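Monton cell, bin picking. Saturday, started 09:40

Arm stopped again on pick 1,239 of the overnight run. Protective stop, gripper low in the bin. Log gives a torque limit on axis 6 and nothing before it. Same stop as the two on the Ravach parts, so that makes 3 this November.

Backed it out by hand in T1 at low speed. No marks on the fingers. Cleared the fault and ran the same approach with the bin empty: fine, 17 times out of 17. Put the mixed items back and turned the wrist further round for the side picks. On those the yellow cable swings well out under the wrist, and the joint value climbs as it does. My guess is the cable loop is catching on the bin wall or on an item, and the controller reads it as a collision. Not proved.

Planner knows nothing about the cables. The Khurana model has the bare arm and gripper only.

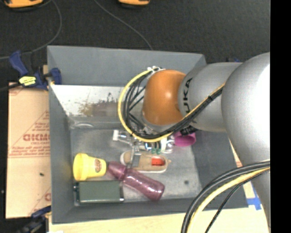 Gripper down among the mixed items, yellow and black cables looped out to the left of the wrist.

To do:
Add a keep-out volume for the loop, then repeat 700 picks.
Ask Nilline for the shorter cable set.
No unattended runs until both are done. Key is out of the pendant and in the drawer.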